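Tarkala Street Tenants' Association
Minutes, May meeting
Tuesday, started 7:10 pm, Asden Hall back room

Quorum ok. Last month's minutes approved, one fix: the bike room lock was replaced by the landlord, not by us. Fixed in the binder copy.

1. Laundry room
Two washers still out on the Cernar side. Management says parts are on order, same answer as in March. Dryer 6 eats quarters again. Agreed to send a second letter, this time with the lease clause quoted (shared facilities "in working order"). Draft to go on the board by the mailboxes before it's sent, anyone can mark it up. Question from the floor if we can hold back part of the rent. Answer, no, not without talking to legal aid first, and please don't do it on your own.

2. Heat and hot water
Complaints mostly from top floors. Hot water gone by 7 in the morning, back after 9. Log sheet passed around, only four apartments have filled it in so far. Need more. Write the date, the time and how long. "Always cold" doesn't help us with the city. Sheets are in the folder taped inside the lobby closet door.

Radiator in the Hoani stairwell still bangs. Super has bled it twice. Carried over.

3. Courtyard
Long discussion. Current bids for the new benches came in over what we have. We have 300 dollars in the courtyard fund plus whatever the bake table made (not counted yet). Options were to buy one bench now, or wait till fall and get two. Vote: wait. A couple of people unhappy, they would like somewhere to sit this summer. Folding chairs from the hall can be borrowed in the meantime, sign them out pleese.

Planter boxes: soil delivery is coming to the Cernar gate, somebody has to be there to open up. Three names on the sheet. Tomatoes in the sunny boxes, herbs by the wall, no mint in the ground this year. 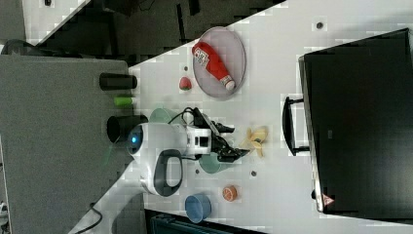
Hose is still missing the nozzle. If you took it home by mistake just leave it by the gate, no questions.

4. Summer potluck
Courtyard if dry, hall if not. Flyers to all 144 apartments, one per door, not stacked in the lobby like last time. Budget 20 dollars for ice and cups. Everyone brings a dish, label it if there's nuts or meat in it. Music off by 10. Kids' table to be near the fence and away from the grill. Need a second grill, ask Hoani side if theirs still works.

5. Package thefts
Two more since last meeting, both left in the front vestibule. Management wont pay for lockers. Idea: a hold shelf in the super's office, pickup evenings only. Super is willing but wants it in writing that he isn't responsible for anything lost. Fair enough. Wording to come back next meeting. Until then, stop buzzing in people you don't know.

6. Other
Elevator inspection sticker is out of date in Asden entrance. Letter going in with the laundry one.
Recycling: flatten the boxes.
Request for the minutes in bigger print. Yes, from next month.
Parking on the Tarkala side, no time, moved to top of next agenda.

Closed 8:50. Next meeting same room, same time. Chairs stacked before leaving.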